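How to fold a knitted top so it stays flat in the drawer

Knitwear goes out of shape on hangers, so it is better folded. The method below works for plain jumpers, cardigans and long-sleeved tops in cotton or wool. Allow a few minutes for the first one. After that it goes quickly.

You need a flat surface larger than the garment. A bed will do, or a table with a cloth over it. I use an old printed cotton cover because knits don't slide on it the way they do on varnish. Check that the garment is fully dry before you start, especially at the cuffs and under the arms.

Lay the top face down and pull the hem straight. Smooth it from the middle outwards with the flat of your hand. Don't tug at the corners, as this stretches the knit. If a ridge won't lie down, lift that part clear of the surface and lower it again.

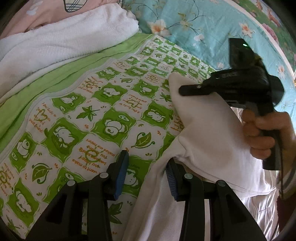
Should the seams be lined up before folding?
Line up the side seams and the shoulder seams, and leave the rest. If those are straight the hem usually follows.

Now bring one side in towards the centre, making a fold about 11 cm from the side seam. Lay the sleeve back down along the body so that it runs parallel to the fold. Do the same on the other side. You should have a long strip about as wide as the neck opening and a little more.

Fold the strip up from the hem in thirds for a deep drawer, or in half for a shelf. My drawers are the Surnby ones, 25 cm deep inside, and thirds stood on edge fit with room to spare. Turn the finished piece over and press it gently with both hands to let the air out.

Thick jumpers should be folded in half only, and kept at the bottom of the pile. Move the pile round every month or so, or the lower ones get a hard crease.

Comments

Thirds are too bulky for my Flindine chest, so I roll the thin ones and fold the rest.

Does this work with a hood? Mine always ends up as a lump at the top.

Fold the hood down flat over the back first, then do the sides as normal.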